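Open day at Stillside

Quick one as I've got to be up early. Went over to the Stillside open day this afternoon, the robotics place in the old dairy building at Wetholm. Free entry, free tea, parking awful. Ended up on the verge by the bridge.

Mostly went for the kitchen table demo. Akua Addo was running it – very patient woman, must have answered the same thing 42 times. It's a two-fingered arm and they give it ordinary household bits to pick up and put somewhere else. Baby bottle, paper cup, kitchen scales, that sort of thing. No special blocks, no stickers on everything. I liked that. Most of these demos use cubes and I don't own any cubes.

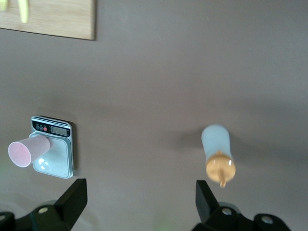 Anyway you get 7 minutes a group and you can ask for things. A lad at the front wanted the cup stood up. First go it squashed the rim a bit, second go fine, small cheer. Akua said paper is harder than it looks as the grip has to stop early. Glass is easier apparantly. Would not have guessed.

It is slow though. Really slow. My tea went cold watching it think about a bottle. She said they've got it running at a fraction of full speed when there's people about, fair enough.

Other room was Skurnodon, the walking one. Queue out the door, saw its back legs and gave up. Sobczak had a stand as well, mainly leaflets and pens – took two pens, one doesnt work.

Next one's in May, they said. I'd go again but earlier, and I'd park in the village and walk. More when I've found the leaflet with the talk times on it, think it's still in the car.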